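5 Ornament und Leerfläche auf gekrümmten Körpern

Wer Gravuren auf Stoßzähnen, Hörnern und Walzähnen untersucht, beginnt meist mit den großen Motiven: Schiffe, Blüten, Medaillons. Der Reiz des Materials liegt für uns mindestens ebenso sehr in den Zwischenräumen! Koivisto und Chauke haben dafür im Projekt Gorkdale ein Verfahren entwickelt, das den Bildträger in Längszonen teilt und jede Zone nach Dichte, Strichrichtung und Anschluss an die Nachbarzone beschreibt. Wir übernehmen diese Einteilung, arbeiten aber mit sechs statt fünf Zonen, weil die Spitze sonst mit dem oberen Drittel zusammenfällt und damit gerade der Bereich verloren geht, in dem der Platz knapp wird.

Wie stark die Wölbung die Anordnung lenkt, lässt sich schon an einem gerenderten Körper mit Blütenranke und Rundmotiv verfolgen (Abbildung 3).

Abbildung 3. Gravierter, stoßzahnförmiger Körper, Computerdarstellung.
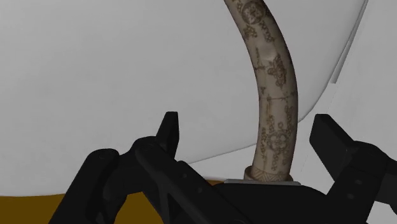 Weshalb werden die Leerflächen gesondert erfasst?

Leerflächen zeigen, an welchen Stellen ein Motiv bewusst endet und wo dem Graveur die Krümmung im Weg war. Fasst man sie mit dem Ornament zusammen, verschwindet dieser Unterschied in einem Mittelwert.

Besonders ergiebig ist die Frage nach der Leserichtung. Ein flaches Blatt gibt oben und unten vor, ein gebogener Zahn tut das nur bedingt, denn er wird beim Betrachten gedreht, gekippt und gegen das Licht gehalten. In der Gruppe Nallodberg folgen die Ranken fast durchweg der Außenkurve, während Schriftzeichen und Füllpunkte auf der Innenseite sitzen. Die Gruppe Votedach kehrt das Verhältnis um, und zwar so konsequent, dass wir an eine gemeinsame Vorlage denken. Was für ein schöner Befund für ein Material, das lange als reine Gelegenheitskunst galt!

5.1 Vergleich mit Gefäßformen
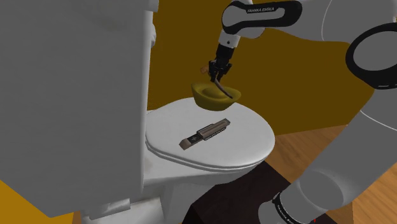
Lesezeit dieses Abschnitts: 6 Minuten

Bei Gefäßen mit weit ausgestelltem Rand stellt sich dasselbe Problem in anderer Gestalt. Der Rand steigt an und fällt ab, und ein umlaufendes Band müsste sich entweder mitbewegen oder die Randlinie schneiden. Visser löst das zeichnerisch durch Abwicklung in drei Streifen. Für bauchige Formen genügt das völlig, an stark hochgezogenen Enden entstehen allerdings Verzerrungen, die in der Umzeichnung wie absichtliche Dehnungen des Musters wirken. Wir haben die Streifen deshalb an den Enden halbiert und die Strichabstände entlang der Oberfläche neu gemessen. Die Werte stehen im Anhang, getrennt nach Innen- und Außenseite.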